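Print this page | E-mail this page

This site uses cookies to remember your settings. Accept | Manage

Visit to the Onishi open day, Greralbridge
Student project report by Dilek Yaman and Yakubu Jibrin

1. Why we went

Our term project is on how small firms use robot arms for packing and sorting. We had read a fair bit but neither of us had stood next to one, so we signed up for the open day at Onishi on Fri 10 December. The tour was free and ran for two hours.

2. What we were shown

There were five stations. The first was a talk on safety, mostly about fences and stop buttons. At the second, an arm the staff call Carport moved small parts from a tray to a bench. The operator said it does 600 picks in a normal shift, and that the gripper fingers get changed in February each year whether they look worn or not.

The third station was the one we spent the most time at. Visitors could jog the arm with a handheld controller and watch the view from the wrist camera on a monitor. Yakubu found it hard at first - left on the controller was not always left on the screen. Dilek did better once she slowed the speed down.

The last two stations covered Gornico, the software used to plan the moves, and a short session on jobs and apprenticeships.

3. What we would do differently

We should have written our questions down beforehand. We also forgot to ask what a replacement set of fingers costs, and have e-mailed the firm.

4. Wrist camera view and a question from our class talk

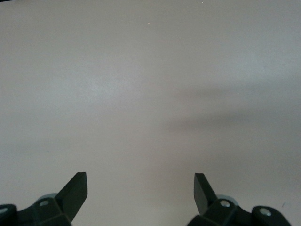
Do you need to know how to program to run one of these arms?

For everyday jobs the operators use saved routines and the handheld controller, and programming is only needed when a new job is set up.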